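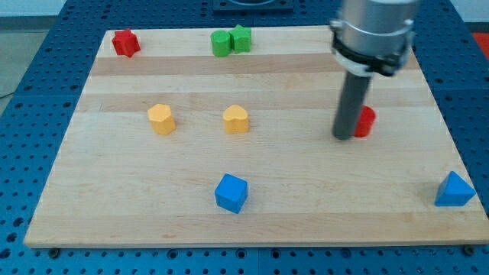 ## Garage arm, part whatever: the blocks are winning

*21st October*

I bolted the board down this morning. Until now it was held to the pegboard by its own weight and my optimism, and every time the arm leaned on it the whole thing shuffled a little toward the door. Two round-headed bolts along the front edge have fixed that. I should have done it in June, when I bought them.

The arm is secondhand, built in 2017, and I paid 550 dollars for it plus a drive I would prefer not to add to the total. It came with a power supply, a binder in a language I don't read, and no gripper of any kind. I've been calling the project Fimska, which was the name on the shipping crate and may well be Polish for "no returns."

So, the finger. It's one long dark gray rod with a rounded tip, and it doesn't pick anything up. It pushes. I did price a proper two-jaw gripper from Plirnolier, then went and made a sandwich and thought about my life. Pushing is a perfectly respectable thing for a robot to do. Cats have built whole careers on it.

The job, as I've written it on the whiteboard, is to shove a named block over to another named block. Blue cube to yellow heart, say. There are eight of them, in four colors, with a pair of each color in different shapes so the software can't get away with just looking for "the red one." If I ask for the red star and it goes after the red cylinder, I want to know.

What I've learned so far about pushing:

- Cylinders roll off the tip sideways if you're even slightly off center. I now slow down to 2 cm a second for the last stretch.
- Stars catch the finger between their points, and then they behave beautifully. I have no idea why I dreaded the stars.
- The triangle just spins. I've tried low pushes, slow pushes and swearing.
- Anything close to the back edge is a problem, as the finger has to get behind it and there's hardly any board left back there to stand on.

The board itself is maple strips glued up from the scrap bin, with a few darker bands where I ran out of the pale stuff. It looks deliberate if you squint. The vision code does not squint, and for one whole evening it was convinced that a honey-colored stripe was a yellow block of heroic proportions. I tightened the color threshold and we've agreed not to discuss it.

Software is Flultuvine for the motion side and a pile of my own scripts for everything else. The next goal is 50 pushes in a row without me reaching in to rescue something. My current best is a number I'm keeping to myself.

Still to do: longer cable, a stop button I can reach from the stool, and sand the front lip, which got me again on Tuesday.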